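Taça azul e prato verde-sálvia - conjunto Mamell

Loiça de mesa / Uso diário / Skiltent 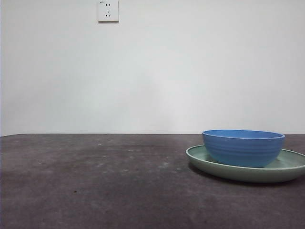
Texto: Redação Skiltent

O conjunto Mamell junta uma taça azul e um prato num verde-sálvia claro. São duas peças de cores diferentes, escolhidas para conviver na mesma mesa sem formar um serviço todo igual. Sobre um tampo cinzento-escuro, o prato é o que mais se destaca. Numa mesa clara, ou com toalha branca, é a taça que ganha peso.

O que inclui

1 taça azul
1 prato verde-sálvia claro

Cada conjunto serve uma pessoa. Para mesas maiores, as peças podem ser pedidas em separado, na quantidade pretendida, e combinadas com outras cores da linha Mamell. Talheres, individuais e guardanapos não estão incluídos.

Utilização

A taça tem 700 ml de capacidade até ao bordo. Para sopa ou cereais recomendamos ficar um pouco abaixo, para que se possa levar à mesa sem entornar. Serve também para salada individual, massa com molho, fruta cortada ou iogurte.

O prato destina-se a refeições ligeiras, sandes, torradas, bolo ou acompanhamentos. Quem costuma servir a sopa com pão pode usar as duas peças ao mesmo tempo - o pão no prato, a sopa na taça. Não é um prato de ir ao forno.

Ambas as peças podem ir ao micro-ondas para aquecer comida já confeccionada. Não devem ser colocadas no forno, no grelhador nem em contacto directo com a placa.

Lavagem e conservação

Máquina de lavar: sim, em programa normal.
Lavagem à mão: esponja macia e detergente corrente.
A evitar: palha-de-aço, pós abrasivos, lixívia.

Manchas de café, chá ou molho de tomate saem melhor se a peça ficar de molho em água morna durante a refeição seguinte. As marcas cinzentas deixadas pelos talheres são depósito de metal e tiram-se com uma pasta de bicarbonato e água, passada com um pano.

Deixe secar bem antes de empilhar. Se guardar vários pratos uns sobre os outros, uma folha de papel de cozinha entre eles evita riscos.

Cor

O azul e o verde-sálvia podem variar ligeiramente de lote para lote. Quem está a completar um conjunto antigo deve indicar na encomenda o número do lote, impresso na etiqueta da caixa. Procuramos enviar peças do mesmo lote, mas nem sempre é possível. O verde parece mais acinzentado com luz fria e um pouco mais amarelado com lâmpadas quentes.

Dados do artigo

Linha: Mamell
Referência: 47
Peças por conjunto: 2
Capacidade da taça: 700 ml
Cores: azul (taça), verde-sálvia claro (prato)
Micro-ondas: sim
Forno: não

Encomendas e entrega

O conjunto segue numa caixa de cartão com divisória. Para restaurantes, cantinas e alojamentos, a linha Mamell é fornecida em caixas completas, com preço sob consulta. Temos mais de 3.000 peças em armazém entre todas as cores, mas o verde-sálvia costuma esgotar primeiro. A próxima reposição está prevista para Janeiro.

Se uma peça chegar lascada ou partida, guarde a embalagem e contacte o apoio ao cliente antes de a deitar fora. Substituímos apenas a peça danificada - a outra não precisa de ser devolvida.

Artigos relacionados

Individuais Yule
Escorredor de loiça Brikley
Taças Mamell avulso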